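Zelline Community Help > Shared spaces > Good practice

Is there a sensible rule for cords and small stuff on the floor before a robot session?

Hello everyone! We run a mobile robot with one arm in what used to be our lounge, and I've been asked to write the house rules for it, which I've never done before. The big TV on its rolling stand stays in there, and so does the tall air purifier, whose white cord runs across the floor to the wall outlet. My draft says "clear the floor before each run," but people read that very differently. Some tidy everything, and some step right over a wrapper and press start.
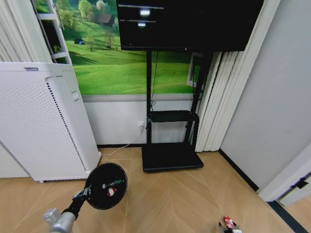
I'd love to keep the rules to one page if I can. Do you give a clearance distance? And does a purifier count as furniture or as equipment? (I know that sounds silly, but we argued over it for most of a lunch break.)

2 answers

Answer from Halim, accepted

Not silly at all, we had the same argument over a floor lamp! What settled it for us was sorting by cord. If it plugs in, it goes on the equipment list, and somebody checks it before the arm is powered up. Our page at Drestine has 6 lines, and the ones that matter to you are probably these:

Cords run along the baseboard or get unplugged and coiled.
Nothing loose on the floor, however small.
Anything on wheels has its wheels locked, and we keep 300 mm clear all around its base.
Whoever starts the run walks the floor first and initials the sheet.

The 300 is our own number and comes from how wide our base swings when it turns, so please measure yours. The walk takes roughly 2 minutes. I'd also write down what the arm may be holding when the base starts to move, as we forgot that one until October and had to reprint the whole thing.

Answer from Grorkach

tape the cords down. we did and its fine. check your insurance too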